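Plollow
About Us

We use cookies to remember your basket and count visits to this page. Accept | Settings

Plollow sells and rents artificial flowers, loose stems and the vases to put them in. We work out of a shop and workroom on the main street in Bomitbridge, next to the old feed store. The front room is the shop. The back room is where arrangements are made up, cleaned, repaired and packed.

How we started

The business began as a rental service for wedding tables. Couples wanted the same centerpiece on every table and didn't want to pay for fresh flowers that would be thrown out the next morning. We bought 12 vases and enough silk stems to fill them, and rented out the set most weekends that first summer. People began asking whether they could buy the arrangements afterward, so we started selling them too. The shop opened two years later.

We now keep over 1000 stems in stock and 679 vases, counting the rental sets. Most of the vases are secondhand. We buy them from estate sales, church sales and house clearances within a day's drive.

What we make

Most orders are for single arrangements for homes, waiting rooms, restaurants and funeral homes. A customer picks a vase and a color, or sends a photo of the room and leaves the rest to us. Yellow is our best seller in every season, followed by white. We sell a lot of the two mixed together, usually with yellow as the main color and a few white flowers set low.

We also sell stems on their own for people who like to do it themselves. The long green ones can be cut down with wire cutters. Please don't use kitchen scissors on them, as there is wire in the middle and it will ruin the blades. If you are not sure of the length, bring your vase in and we will cut the stems at the counter for free.

The Ansah range is our line of ready-made arrangements. These come in small, medium and tall, and each one ships in its vase. The Brikotar range is for outdoors and uses plastic stems that hold up better in sun and rain. Brikotar stems will still fade after a few summers on a south-facing porch.

How we work

Each arrangement is made by hand by one person from start to finish. The vase is washed and dried first. Stems are laid out by color, the branches are bent into shape, and the tallest piece goes in before anything else. Clear glass takes longer than china because the stems show through. Pressed glass with a heavy pattern is easier, since the pattern breaks up the view of the stems, and it tends to be sturdy enough for a tall bunch without tipping.

We don't use floral foam in glass. If a vase has a wide neck, we make a grid of clear tape across the top to hold the stems apart. A short, narrow neck usually does the job by itself.

Finished pieces are turned and checked from every side, then wrapped in tissue and boxed. Vases and flowers travel separately if the order is going by mail. A card in the box shows which stem goes in first.

Rentals and repairs

Rental sets go out on Thursday and come back by Monday. The deposit is returned once everything has been checked in. Chips happen, and we charge only what we paid for the vase.

Bring in old arrangements for cleaning at any time, including ones you bought somewhere else. We dust them, wash the petals that can be washed, and replace anything too faded to save. Cleaning normally takes a week, or longer in November and December.

Our workshops

We run an arranging class in the back room once a month. All materials are included and you take home what you make. The class is suitable for beginners, and children over ten are welcome with an adult. We have taught 500 people so far, many of whom still come in to buy stems.

Visiting us

The shop is open Tuesday through Saturday. There is parking behind the building, and the back door has a ramp. If you are coming to look at rental vases, please call ahead so we can bring them down from the shelves.

Shares: 12 | Comments: 0

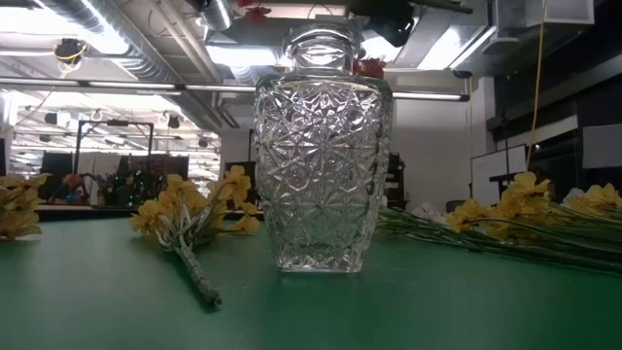
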